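Subject: Re: [handheld-practice] Draft 2, tray tasks and start position
Date: 23 Aug 2022
List: handheld-practice, Lendolora

> In section 10 the draft says both grippers must be "at rest, close to
> the tray" before recording begins. Our operators in Marnville read
> that in different ways. Some keep the tips outside the rim, some put
> them over it. Can we get one wording? Also, does the rule on cables
> belong in this section or with the bench setup?

I'd go with "tips outside or over the rim, touching neither the tray nor the object." The Atano bench has used that since April and it is easy to check from the head view. A stricter rule would mean a fixed distance, and then we'd have to say how it gets measured.

For the start position I mean something like this, with the tray on the white board and a gripper on each side: 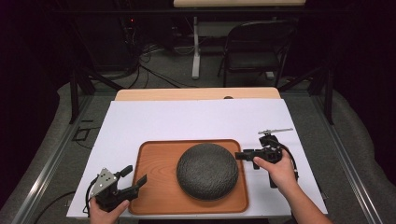
Start position, tray task. Left tips just over the rim, right tips just short of it.

Both of those would pass under my wording. If people want the two sides to match, say so now, and I'll change it before the draft goes to the Guo site.

On cables, I would split the rule. Routing off the bench goes with setup. Slack goes in section 10, as the operator should look at it before each take. Proposed text:

10.2 Before each take, the operator checks that neither gripper cable crosses the tray or lies between the jaws and the object.

One more point. The draft says "finger clear of the trigger" at the start. I would drop that. Our operators hold the grippers by the handle with a finger on the trigger part, and moving it there after the start shifts the tips. "Trigger not pulled" is enough.

Comments on 10.2 to the list, please, not to me directly.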